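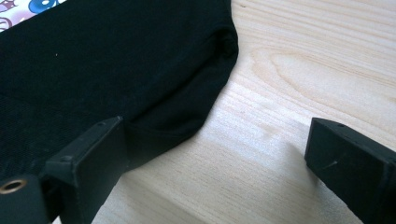 Questions I get asked about selling secondhand clothes

I started my little online shop out of the spare room in Siltgate, and these are the things people email me about most. If yours isn't on the list, drop me a line and I'll try to add it.

Last updated 12 Jun 2018

How did you get started?

I had too many clothes and a rent increase! I listed a few sweaters on Zirnlow one weekend, they sold before I'd even worked out where to buy mailers, and I got hooked. I've sold 413 pieces so far.

Which site do you sell on?

Mostly Zirnlow. I tried Zellunano for a while and the buyers were lovely, but the search there never worked well for plain basics and my stuff just sat. If you sell vintage or anything with a big print, give it a go, you might do much better than I did.

Where do you find your stock?

Thrift stores, yard sales, and the Tyagi warehouse sale, which comes around every April. Bring your own bags and go early. I don't buy by the pound anymore (I ended up with a closet full of single gloves and baby bibs, long story).

Do you wash everything first?

Yes, every piece, even if it still has the tags on. I use unscented detergent – plenty of people can't stand perfume on clothes, and you won't know who until they leave you a review. Dark cotton goes in cold and inside out. Wool gets a sink wash and a lot of patience.

How do you deal with lint on black clothes?

Sticky roller first, then a damp rubber glove for whatever's left. Check the shoulders in daylight. I've shipped out black tees that looked perfect under my ceiling light and got a very polite message about cat hair.

How do you decide on a price?

I look up what the same brand sold for in the last couple of months. Sold, mind you, and never the asking prices, people ask for all kinds of things. Then I take off a bit if there's pilling or a faded collar. Anything that hasn't moved after a season goes into a bundle.

Should I mention small flaws?

Please do! A loose thread, a tiny mark inside the hem, put it all in. I've had maybe a handful of returns ever and nearly all of them were for things I forgot to write down.

Do I have to measure every item?

I do chest and length on tops, waist and inseam on pants. Sizes on labels are all over the place, and it saves you answering the same message five times a night.

What do you ship in?

Plain poly mailers for most things, boxes for coats. I fold tops in tissue when I have it. Reusing a clean mailer is fine, just cover up the old barcode completely or it'll go on a little tour of the country – ask me how I know.

Will you sell my clothes for me?

Sorry, not right now. The spare room is full and so is the hallway.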